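Ticket: Incident map shows old positions after sync
Opened by: Romana Beneš, Lillmont conflict monitoring desk
Priority: high
Status: solved, waiting for confirmation

1. Problem

Since Monday morning our map of armed incidents does not refresh for the Pedholm district. Two checkpoint reports and one shelling report are in the database, but the map still shows the front line from last week. The other districts are correct.

2. What I tried

I cleared the cache and logged in again – no change. Then I exported the reports by hand. The file has 16 entries for Pedholm, the map has fewer.

I also raised the sync timeout from 600 to 900 seconds. The log still says "Kiani feed: region code rejected".

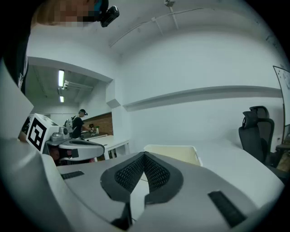 3. Answer from Boris Kopecký, support

The Kiani feed changed the spelling of the district code, and our import refuses codes it does not know. Please add the new code under Sources – Regions and start a full sync. Do not delete the old code, the archived reports need it.

4. Result

I added the code at 14:20 and the full sync finished without error. All Pedholm reports are now on the map. I will leave the ticket open until the night shift has checked it.

Comments

Imad Sfeir: Same error with the Drudach district. The new code fixed it for us too.

Guangming Song: Does the full sync overwrite manual corrections of casualty numbers?

Boris Kopecký: No, manual corrections stay.

Contact support | © Lillmont | Back to top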